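4. Setting up a reading plan

Claven comes with 2 ready-made reading plans and a tool for building your own. Both ready-made plans cover the whole Bible. Neither will make anybody read it. Parishes have bought a lot of software over the years on the promise that people would open their Bibles more often, and we would ask you to keep your expectations low while you work through this section.

Before you start, you need an administrator login (section 2) and at least one translation loaded (section 3). If your congregation uses the Gustberg lectionary, load that too. It can't be added to a plan once the plan has been published.

4.1 Choosing a starting plan

1. From the main menu, open Plans, then New.

2. Pick Straight Through or Mixed. Straight Through begins at Genesis and keeps going. Mixed gives a psalm, an Old Testament passage and a Gospel passage each day.

3. Enter a start date. The program suggests January 1. We suggest something else. Plans begun with the new year tend to stall somewhere in Leviticus, and a start in May gives you a group that wanted to be there.

4. Set the daily length. The default is four chapters, which we think is too many for anyone with a job. Drop it to two or three and accept that the plan will run longer than a year.

Note: The preview shows an "estimated reading time" beside each day. It is worked out from a word count and takes no account of footnotes, hard names, or stopping to think. Do not print it in the bulletin.

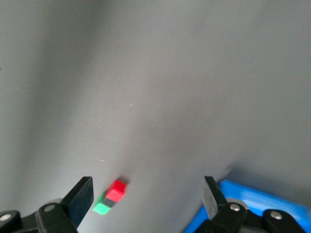
4.2 Adding daily notes

1. Open the plan and click the day you want.

2. Type your note in the box under the passage. The limit is 1,000 characters. Anything past that is dropped when you save, and there is no warning.

3. Choose who sees it: Everyone, Leaders, or Only Me.

4. Click Save. Leaving the page without saving loses the note.

Caution: The Suggest button fills the box with a short devotional thought from the Ukik library. The library holds 1,034 of these and they are unsigned. Some lean hard toward one reading of a disputed passage without saying so, and a few have little to do with the verse they are attached to. Read each one against the text before you let it through, and if your church has a statement of faith, read it against that as well. Being in the library does not make a note sound.

4.3 Progress marks and streaks

1. Go to Plan Settings, then Progress.

2. Set Streaks to Off unless your group has asked for them.

3. Set Visible To to Only Me. The factory setting shows each reader's missed days to the whole group.

A checked box tells you that a box was checked. Leaders sometimes bring the progress report to meetings as a measure of spiritual growth, and we don't know of any reason to treat it as one.

4.4 Publishing

1. Click Check Plan. Fix anything listed in red. Items in yellow are mostly differences in verse numbering between translations, common in the Psalms, and can be left alone.

2. Click Publish. Readers who use the Işık app will see the plan after they next sign in.

3. Open the plan yourself as an ordinary reader and look at the first week.

Section last revised 4 June 2019.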